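The Dignity of Putting Snacks on a Tray

At Birklow we paid people for two years to think about how robots should learn, and for most of that time the robots learned to pick up gray cubes. They became superb at it. If your home is furnished chiefly with gray cubes, I can recommend them without reservation.

The fashion now is to go out and gather examples where people live. You take a gripper in your hand, you move things, and the machine is supposed to absorb your good sense. My first morning at it produced 118 examples, 7 of which I would let a child see. I dropped things. I changed my mind halfway, and the learning system will presumably study my hesitation with great respect.

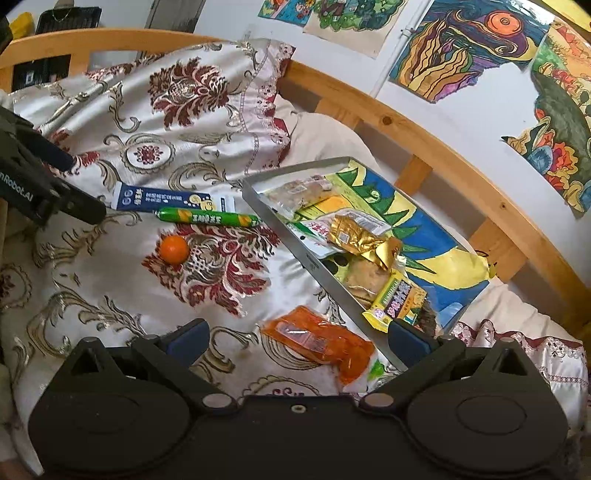
Princess Malabanan thinks I am being sentimental about clutter. Give her 100 clean examples from a bench, she says, and she will beat any heap of bedroom footage, because a model can't tell a rich example from a sloppy one.

She may be right about the sloppy ones, many of which are mine. But a crinkled foil wrapper doesn't behave like a cube, and a patterned cloth gives the eye plenty to trip over. If the system never meets them in training, it will meet them later, in front of a customer.

So my vote is for more beds, more brocade and more fruit. Also for paying the people who hold the grippers properly, a subject on which the published papers tend to be brief.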